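Thursday, December 13, 2018

In at seven twenty, first one here, lights on the timer so I made coffee by phone light. Bus was late, boots soaked through, changed into the spare sneakers I keep under the desk. Writing this in bits between batches so it's going to jump around.

Where we are: 331 good attempts. Need 500 by the time Estari wants the set. So not close, but closer than Monday's me thought. I count an attempt as good if the log is complete, not if the grasp worked. Had that argument with Onni again. He'd been throwing out the misses. All through November! Told him the misses are half of what the thing learns from, and he said he knows, he was only throwing out the boring ones. What's a boring miss. Anyway he's stopped.

First batch 8:05. Started with the handles bunched together to see what it would do. It went straight for the middle of the pile, closed on two at once, lifted, dropped one, logged it as a success. Of course it did. The success check only looks at whether the fingers closed all the way, and with anything at all between them it says yes. So now every "success" gets looked at by a person, meaning me, with a mug in the other hand, pressing Y or N. Thirty per batch is my limit before I start pressing Y out of habit. Set the batch size to 30 so I have to stand up in between.

Shuffling. I keep getting lazy about the shuffling. You'd think random is easy but my hands have favorites, I always put things down in the same few ways, and then the net learns my hands. Tried what Onni suggested – tip everything into the bucket, shake, pour it out from one side, then from the other side next round. Noisier but much better spread. The people downstairs came up to ask if something had fallen. Said no. Then poured again.

Second batch went well until the cable thing. The bundle caught when the wrist went round the long way and I hit stop, heart in mouth. Nothing pulled out. Backed it off by hand on the pendant, slow slow slow, took fifteen minutes I didn't have. Have now limited the last joint so it can't choose the long way, which means some grasp angles are gone from the set. Wrote that in the notes file in capitals because in March somebody will ask why there's a hole in the angle plot and I'll have forgotten.

Note to self, also in capitals there: the limits changed after batch 2. Don't mix the earlier ones in without flagging them.

Lunch at the desk. Leftover lentils. Phone call from Mom about the weekend, I said yes to something, need to ask her what.

Afternoon. Drurov finally wrote back about the labels. They want each attempt tagged with the object class and not only the grasp point. Would've been nice to know 331 attempts ago. I can do most of it after the fact from the stills, handles versus bars is easy enough at a glance, but when they're lying over each other it's slow, you have to zoom in and decide which one the fingers went for and wether it moved the other. I timed myself on a few. Too long to admit here. Maybe Onni can write something that guesses first and then I only fix the wrong ones. He said "by Tuesday", and his Tuesdays drift.

The bars are the hard ones by the way. Wrote that to Drurov too. A handle is fat and forgiving, come at it a bit crooked and it rolls into the grip. A bar lying against a wall, the finger has to get in behind it, and the planner thinks the wall is closer than it is, so it gives up and goes for something else. Result: bars by the wall hardly ever get picked, so hardly any examples of them, so it never learns. Need to force it. Plan is to run a batch with the target chosen by me, bars only, and leave the choosing to the policy after that.

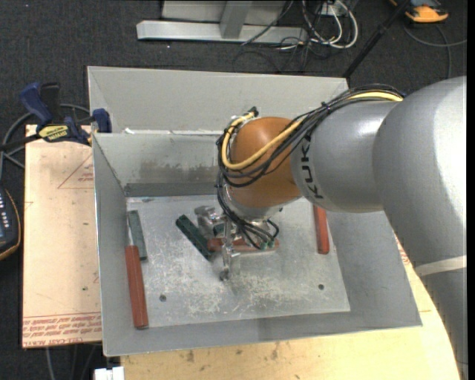
Did the forced batch at three. Ugly. First ten almost all misses, it kept stopping high and closing on air. Dropped the approach height by a hair in the config and the next few came up clean, then one where it leaned on the floor of the bin and the force limit tripped. Put the height back half a hair. I don't love tuning like this in the middle of collecting, it means the batch is really two batches, but I marked the line in the log where it changed and if somebody wants to split it they can.

What I liked: on the misses it nudges things. A bar that was flat to the wall gets knocked out a little, and the attempt after has a chance. That's an actual behavior, you could teach it that. Push first, then pick. Right now the log has nowhere to put it, a nudge is just a failed grasp. Want to bring it up on the call. Onni will say it's scope creep and Oyewole will love it, and then I'll have to write it up over the holidays, so maybe I keep quiet untill January.

Disk filled up at 4:10. Depth frames. Forgot I'd turned off compression when we were chasing the timestamp bug and never turned it back on. Lost the tail of the batch, seven attempts I think, maybe eight, the log and the folder don't agree. Threw out everything after the last one where they do. Compression back on, moved the old batches to the big drive, checked two of them open properly. They do. Should check more. Tired.

Timestamp bug itself: still fixed. Arm and camera agree to within 2 frames, and I looked at the worst ones by eye, the fingers close where the log says they close. So that week wasn't wasted.

Flondenitz sent the quote for the softer fingertips. More than I hoped. Delivery mid January, so no use for this set at all, and if we swap tips halfway the old data is about a different hand. Asked if they'd lend us a pair. No answer yet, it was nearly five there.

Onni came by around half past with his coat already on, and stayed for forty minutes. Stood behind me pressing imaginary Y and N. We disagreed on four out of one batch, all of them the kind where it lifts the thing by the very end and it hangs there swinging. I say yes, it's held. He says no, you couldn't put it anywhere like that. He's probably right for what Estari wants. But then what about all the ones I've already passed? Added a third key, M for meh. Will go back over the old ones with it. Not tonight.

He also wants other objects. Screwdriver handles and flat stock aren't the world, he says. True, but I'd take a set that's narrow and complete over one with three tries each at everything in the drawer. Agreed to disagree till we hit the number.

Last batch started 5:45, ran with the bucket pour, no stops, no trips. Nice to watch when it just goes. Down, close, up, look, drop, again. I ate a mandarin and only had to press things. It did one I'd never seen, came down between two pieces that I'd have sworn were too close together, and took the lower one out from under without shifting the top one. Saved that clip separately. Probably luck.

Tomorrow:
re-tag the first few batches with M
bars only again, the height NOT touched this time
ask Onni re the label guesser
reply to Drurov, nicely
new bucket, the old one's cracked at the rim
call Mom back

Haven't updated the tally yet, too tired to trust my own adding. Somewhere past 400 if today's all hold up after the M business, which they won't. Bus at 7:12. Sneakers still on, boots in a bag, still wet. Powered the arm down, key's in the drawer.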